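4/6/23

Up before six again, and I lay there a good while listening to the gulls quarrelling on the roof of the chapel before I gave in and put the kettle on. It is light so early now that there is very little point in fighting it. I took my tea out on the back step in my dressing gown and sat with my feet on the cold slab and thought about bread, as I seem to do most mornings lately.

I should put down how the rye went, as I promised myself in February that I would keep a proper note of every loaf and have then kept a note of almost none of them. The starter is the one Guilan Han gave me in a jam jar with a circle of greaseproof paper over the top, and it has been a cheerful thing from the very first day, all bubbles and a smell like apples left in a coat pocket. I fed it last night with the last of the Grosten flour, which is coarse and dark and drinks up far more water than you would think. By half past nine this morning it had climbed right up to the rubber band and a little over, and I felt as proud as if I had done the climbing myself.

So, for the record: a big mug of starter, two of rye, one of white, a spoonful of treacle, salt, and warm water until it looked like wet cement. I left out the caraway this time. Esben Lykkegaard says a rye loaf without caraway is a sad thing, but then he also puts it in his cabbage and his cheese and, I am fairly sure, once in a cake. I wanted to taste the flour. I pushed it into the long tin with wet hands, smoothed the top with the back of a spoon, and stood it on the shelf over the boiler with a tea towel on it, and told it to behave.

The waiting

What I had forgotten, after so many months of quick white loaves, is how long rye sits there doing nothing that you can see. I went to look at it at ten, at half past, and at five past eleven, and each time it looked back at me like a tin of mud. I wrote to Ívar in between. I owed him a letter from Easter. He had asked whether I still had the recipe for the flat barley cakes his mother used to make at Norðdahl, the ones she cooked straight on the stove top, and I have, though it is written on the back of a seed packet and half of it has rubbed away. I can make out the barley and the buttermilk. There is a word after that which could be "butter" or could be "better", and I told him so and said he must choose.

I do think about that kitchen. We only stayed the two weeks, but I could draw you the whole of it -- the black stove, the blue bench, the row of cups with no two handles alike. She never measured anything. She would throw a handful of meal at the board and the dough would come down on top of it, and then it was round, and then it was on the stove, and you were eating it with a slab of brown cheese and burning your fingers. I asked her once how thick they ought to be and she held up her own hand and pointed to the edge of it. I have tried using the edge of mine but I have thinner hands than she had, and mine always come out like biscuits.

Wenceslao rang while I was sealing the envelope. He has got himself one of those Hutis ovens, the little domed ones you stand on the patio, and he talked about it for the better part of forty minutes, bless him. He has burnt seven pizzas and is very happy. He wanted to know whether he could do a proper loaf in it, and I said I didn't see why not if he let the fire die right down and left the door shut, and he went quiet, and I could tell he had been opening the door. We agreed that he will come over on Sunday fortnight and bring whatever he has made, in whatever condition, and I'll do soup.

Flour and floors

I cleaned up after that, and it took me longer than the mixing. Rye flour is a terror. It gets into the hinge of the scales and down behind the bread bin and it travels on your slippers, and if you go at it with a wet cloth first you have made glue. My grandmother was very firm on this. Sweep dry, then sweep dry again, and only then fetch the bucket. She did her baking on a stone floor and would not have a mop in the room until she had been over every corner with the soft broom, going towards the door and never away from it, and I still can't sweep in the other direction without feeling I have been caught at something.
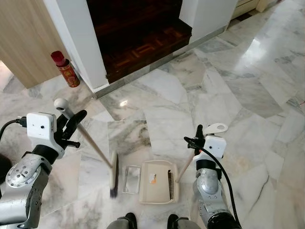
The bake

It went in at twenty to two. The top had cracked all over by then, like a dry pond, and that is the sign I go by, whatever the books say about doubling. Hot oven for the first quarter of an hour, then turned down, then the long stretch with the door shut. I sat at the table with the crossword and didn't do it. The smell comes in stages with rye. First it is only warm and damp, a bit like a greenhouse, and then the treacle wakes up, and then for the last ten minutes it is toast and malt and something close to coffee, and I could no more have gone out of the room than flown.

I had the Worik thermometer out ready, the one Jad gave me when I retired, and then I didn't use it. I knocked on the bottom of the loaf instead and listened. It sounded right. I know that isn't very scientific of me and Jad would have had something to say (he takes the temperature of everything, he takes the temperature of his bath), but I have been knocking on loaves since I was a girl standing on a chair, and I would miss it.

Then comes the part I am worst at. A rye loaf wants leaving until the next day. Everybody agrees on this, it is gummy if you cut it warm and it drags on the knife, and the flavour hasn't settled. I wrapped it in a clean cloth and put it on the dresser, and I went out and tied up the sweet peas, and I watered the beans, and I had a long chat over the wall about greenfly. The sweet peas are doing nicely along the shed side and very poorly by the gate, where I think the cat has been sleeping on them. I picked the first four stems and put them in the egg cup with the chip in it.

I lasted until six. I only took the heel off, so as to see. It was a little gummy, I'll own up to that, but the crust was thick and chewy and tasted of everything, and the inside had an even, tight crumb without the big tunnel under the top that I had the last two times. I think the tunnel was my fault for being in a hurry with the proving, and the extra hour over the boiler has cured it. Salted butter, far too much of it. Then a second slice, as the cut end would only have dried out.

For next time

A pinch more salt. I say this after every loaf and then lose my nerve at the bowl. Line the short ends of the tin as well as the long sides, it stuck at one corner and I had to go round it with the palette knife. Try half the treacle and see if I miss it. Ask Guilan whether hers goes as sour as mine by the third day, and whether she keeps it in the cold larder or out on the side in this weather, for it is going to get warm and I don't want to come down one morning and find it has let itself out of the jar.

I should also order more flour. There is a scrape of white left and no rye at all, and the shop won't have the Grosten in until somebody asks for it by name. I might go halves on a big sack with Esben if he will promise to keep his caraway to himself. It does go stale if you have it too long, and the last time I bought the big one I was still finding uses for it at Christmas, in gravy and so on.

A soft grey evening now, no wind at all, and the swifts very high up. I have had the radio on low and darned the elbow of the green cardigan, badly, in a blue that I thought was green under the lamp. The starter is fed and back in the larder with its paper hat on. I gave it white this time and it looked at me rather reproachfully, but that is all there is until I get to the shop. The letter to Ívar is on the mat by the door so that I can't go out without treading on it. I put in a drawing of his mother's stove for him, with the cups above it, and I got the order of the cups wrong I expect, and he will write and tell me.

Bed, and toast in the morning.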